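Dudidbridge Neighbors
The newsletter of the Dudidbridge community rooms
3/1/20

Laces, loops and a pot of coffee: notes from the shoe table
by Florêncio Bettencourt

When I first offered to write a little something on shoelaces, I was told to keep it to a paragraph, and I did try, I promise you. But then people kept stopping me on the stairs to ask which loop goes over which, and my wife pointed out that I had been talking about shoelaces at supper three nights running, so I asked for a bit more room and was very kindly given it. Make yourself comfortable.

For those of you who are new to the building, the shoe table is the long one at the back of the upstairs room, next to the coat hooks. We started it last April with a tin of polish, two brushes and a bag of odd laces that had been living in my hall closet. The idea was that you could bring in a pair that had gone dull or scuffed, sit down for half an hour with a cup of something, and go home with shoes you were happy to be seen in. I thought we might get a handful of people. By the end of the first month we had 28 names in the sign-in book, and one of them was my own dentist!

What I hadn't expected was how many folks would want to talk about laces. Polish I understand, and heels and insoles too, but laces seemed to me such a small matter. Then Nina, who looks after the tea things and misses very little, watched me tie my own shoe and told me I'd been doing it wrong all my life. She was right, too. I had been tying what is properly called a granny knot for sixty-odd years, and wondering the whole time why my bows sat crooked and came loose by the mailbox.

So let me pass along what she taught me, and I'll go slowly, the way she had to go with me.

Start with the shoe off your foot and flat on the table, with the toe pointing toward you or away from you, whichever feels natural. (I like the toe toward me when I'm threading and away from me when I'm tying, but I have met people who can't bear it that way around.) Undo the bow completely and lay the two ends out to the sides, one left and one right. Give each a gentle pull to see if they match. If one is longer, work the slack back through the eyelets a row at a time until they come out even. You can do it all with one big tug, and I have, but that is how you end up with a lace that's tight at the toe and baggy at the ankle.

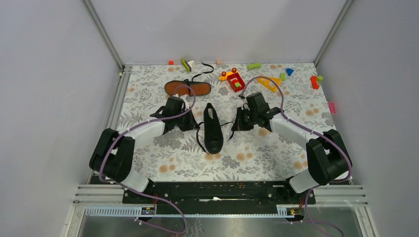 Now cross the ends and make your first half knot, and notice which end went over. If it was the left over the right, then when you come to make the bow you want to go right over left. That is the whole secret, and I'm a little embarrassed at how long it took me to learn it. When the two halves go opposite ways, the bow lies straight across the shoe. When they go the same way, it twists around and tries to point up and down, and by lunchtime you're bending over in the parking lot.

A dark lace on a dark shoe is a nuisance to learn on, I'll admit, and doubly so in the evening when the light upstairs isn't what it could be. Put something pale underneath. Any old tablecloth will do. We've used a flowered one and a plain one and a bath towel, and each was a great improvement on bare brown wood. I've also been known to thread a beginner's shoe with one red lace and one yellow, knotted together at the bottom, so that we can say "red over yellow" and all know what we mean. It looks a fright, but it works a treat with the little ones, and with me.

A word about length, as it comes up every time. Most sneakers with 7 pairs of eyelets want a longer lace than you'd think, and the surest way to find out is to take the old one out and hold the new one against it. Please don't guess from the packet. I once bought a whole card of laces at the hardware store in Testberg that turned out to be meant for work boots, and I was tripping over my own bows until summer. The extras are still in the bag if anybody has boots.

As for washing, take the laces out first. Warm water, a drop of dish soap, a good rub between the fingers, and then hang them over the faucet overnight. I don't put mine in the dryer. If the plastic tip has come off, a small piece of clear tape rolled very tightly around the end will get you through the eyelets, and through a good many months besides. Nina uses a dab of nail polish, which dries harder and comes in nicer colors.

I should mention the raffle while I have you. The Zolomico shoe shop on the corner has given us a basket of brushes and creams, and tickets are at the desk downstairs. We've sold 1,000 so far, and the total in the jar stands at $2,990 with the bake sale added in, all of it going toward better lamps for the upstairs room. You may gather from what I said earlier that I have a personal interest in those lamps.

The table is open on the same mornings as before, from ten until the coffee runs out. Bring a pair that needs some attention, and bring the laces even if they're broken, so we can measure from them. If you have any spare brushes at home, the horsehair kind especially, we'd be so glad of them. And if you've been fighting with a crooked bow, come and find me and I'll show you the thing with left over right. Nina will be listening from the tea counter to make sure I tell it properly.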